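Wrist cable rules for a shared robot cell: what do you all write down?

Hi everyone, and thanks in advance for reading, I know I go on a bit. We run a small arm at our makerspace, mostly for handling flat parts, and I've been asked to put together a one-page set of house rules before we open it up to more members in November. The gripper fingers are printed, the arm is a used one, and the cell sits behind a low fence with a gate switch. I've got the obvious stuff down (gate closed, one person holds the pendant, no loose sleeves). Where I'm stuck is grip force and cables. Do you set a fixed limit for everybody or let people tune it per job? And how strict are you about loose wiring near the parts? I don't want a rulebook so long that folks skip it, but last Monday we had a panel slip and I'd love to not repeat that!

Answer 1

Fixed limit. We cap ours at 85 newtons and lock the setting. If a job needs more, the fingers are wrong for the job. Also put the rules ON the gate, not in a binder.

Answer 2

Welcome, and good for you for writing this before the new members come in and not after. I looked after the cell at Zapata for a good while and we went through several versions of our sheet, so let me share what stuck.

Speed first. Anybody teaching points with the gate open stays at or under 200 mm/s, and the pendant stays in the hand of the person closest to the arm. The usual ceiling for manual reduced speed is 250, so this leaves a little cushion, and honest to goodness it doesn't slow the work down. On force, I'm going to gently disagree with the answer before mine. A cap is a fine thing to have, but let people go lower for thin stock and have them write the number on the job card, so the next person isn't guessing.

Printed fingers deserve their own line on your sheet. We look them over every 6 hours of running time, with a flashlight, along the layer lines and down inside any slots. A hairline crack means the finger goes in the bin, no gluing. Label your spares too. We had a drawer of Mutari blanks that all looked alike until you tried to bolt one on.

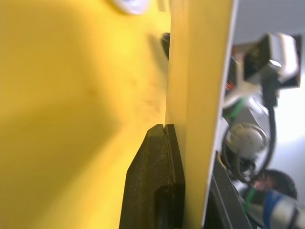
Cables are where I'd be strictest, and our rule fits in one sentence: before you run a new path, jog it slowly and watch every wire near the part from start to finish. Check on the far side of the workpiece as well, which folks forget when they're busy watching the grip. With a finger up against one face of a yellow panel like this, a black cable can be hanging in a loop on the other side, with a thin green wire passing close to the panel's edge, and you'd want to know about both before anything moves sideways. We route and tie first, then teach. If a loop has to stay slack, somebody marks how far it can swing and the path keeps clear of it. Stultico sells nice little clip-on guides, but plain hook-and-loop straps have done fine for us.

Answer 3

Agree with most of that. We use Wometti straps and they're OK, they do get fuzzy. Don't forget a rule about who is allowed to reset after a stop! Ours is whoever pressed it, and only after they've walked the fence.

Contact us | Copyright the community help desk and its contributors | Back to top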